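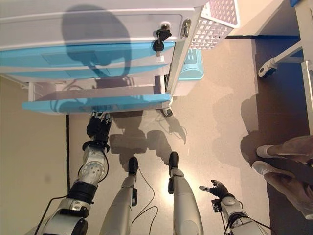 Bresgate Resource Room: progress report to the Allatitz Fund, September

Work on the storage side of the room is now well under way. The grant for this part was £2000 and we have spent £420 of it, all on drawer cabinets and small containers. The rest is held for shelving, which has been ordered from Shen but has no delivery date yet.

The cabinets are white with light blue drawer fronts and run on casters. They lock with a key. We chose mobile units so the floor can be cleared for evening groups, and moving them has become part of setting up.

Sorting is slower than planned. The old cupboards held far more loose paper than we had allowed for, and 60 labels were printed before we had settled the categories. Half of those will need doing again. Craft materials will go in the lower drawers, where children can reach them. Plastic baskets and bins will take anything too bulky for a drawer.

Still to do:
Agree where the spare keys are kept
Reprint the labels
Move the remaining stock over from the Misau Street store
Fit the shelving once it arrives

We do not expect to need more than the sum awarded. If the shelving is late we would ask to carry the balance over into the next period, and will write separately about that.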